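Flat roofs and where the water goes

The window by my desk looks onto a flat roof, and over four years of looking I have developed opinions about flat roofs. Most of them concern drainage. A few concern railings. I wrote down the drainage part last February after the ceiling in the stairwell acquired a brown ring, and this post is the longer version, with the numbers corrected.

A flat roof is never flat, or shouldn't be. The usual advice is a quarter inch of fall per foot of run, which sounds trivial until it is worked out over a real building. Our longest run to a drain is 20 feet, or 240 inches, so the high side needs to sit 5 inches above the drain. Somebody has to build those five inches, either in the structure, in a screed, or in tapered insulation under the membrane. If it was left out, no coating applied later will put it back. I mention this first as coatings are what people get sold.

Gunnlaugur Damgaard, who owned the unit before me, kept a folder of everything done to the building, and I inherited it with the keys. According to the folder the roof was recoated twice. Both invoices describe the job as "full waterproofing." Neither one mentions slope. The second coating was a pale product, chosen to reflect heat, and as far as I can tell it does that well. The rooms below the pale sections are cooler in the afternoon than they used to be, going by the thermostat log in the same folder. It is also unpleasant to look at around noon, and I have moved my monitor twice to stop squinting.

Pale coating has one side benefit. It makes a decent map of where the water stands. Ponding leaves fine dirt behind when it dries, and on a light surface the outline of each pond shows as a ring. On the old dark membrane I would have missed them. I took a piece of chalk up with the building manager, Kylie Ormsby, marked the rings, and went back after the next heavy rain with a steel ruler. The deepest pond was just over half an inch. The general rule is that water should be gone within 48 hours of the rain stopping. Two of our ponds met that. The third took four days, and it sits more or less above the brown ring.

I should say that "above" is weak evidence. Water enters a roof in one place and shows up in another, sometimes a long way off, following whatever it finds. Kylie's first thought was the pond, mine was the parapet, and we were both guessing.

On parapets: the vertical face gets attention and the top does not. The top is where the weather lands. A coping needs a slope toward the roof side, an overhang on both sides, a drip groove under each overhang, and sealed joints. Ours had the slope. The joints had been filled with a general-purpose sealant that had pulled away from one side along most of its length, and you could slide a business card in. Zdeňka Hájek from the second floor, a retired surveyor, put a card in at nine joints and got it all the way down at six of them. I consider that the best test anybody performed on this building.

Shade matters more than I expected. A parapet throws a shadow over the roof on one side for a good part of the day, and the shaded surface dries last. It is also where the moss starts. If I had to inspect only part of a roof I would inspect the shaded strip along the base of the wall, where the membrane turns up. That turn-up should be at least six inches high and ours is closer to four.

Railings are the other way in. A safety railing is there so that people can work near an edge, and I am in favor of it, but every post bolted through a membrane is a hole with a promise around it. The alternatives are weighted feet, which need no holes and have to be kept on pads so they don't grind into the coating, or fixing to the side of the structure below the roof line. If the posts do go through, each one wants a proper flashed collar. A bead of sealant around the base plate lasts a few years and then fails quietly. I check them in spring by pressing along the bead with a thumb. If it is hard, it is finished.

The same applies to vents, conduit and the various boxes that collect on a roof over time. Before anything new goes up, ask who seals the hole. In our case the installer thought the roofer did it and the roofer had not been called.

Costs, for anyone collecting them. The coping joints came to 581, materials and labor, with the old sealant cut out and backer rod put in. The drain basket and a new clamping ring were 300. The quote for tapered insulation over the slow pond was much more than both together and we have put it off for a year. I have no strong view on whether that is wise. The ring in the stairwell has not grown, and I drew around it in pencil with the month written next to it, so there will be no arguing about it later.

Two notes on timing. Sealant work wants a dry surface and a mild day, and the roof gets far warmer than the air once the sun is on it, so early morning is better than the afternoon. And clear the drains before the leaves come down as well as after. Ravindran Raju on the top floor now does the first of these and I do the second.

I still haven't settled the parapet question. The joints were done in one go, before the next rain, so the pond and the coping can't be separated by the evidence we have. Next time I would fix one, wait a month — two if it is dry — and then fix the other. Kylie disagrees, on the grounds that it is her phone that rings.

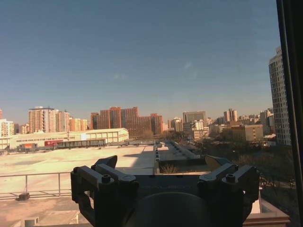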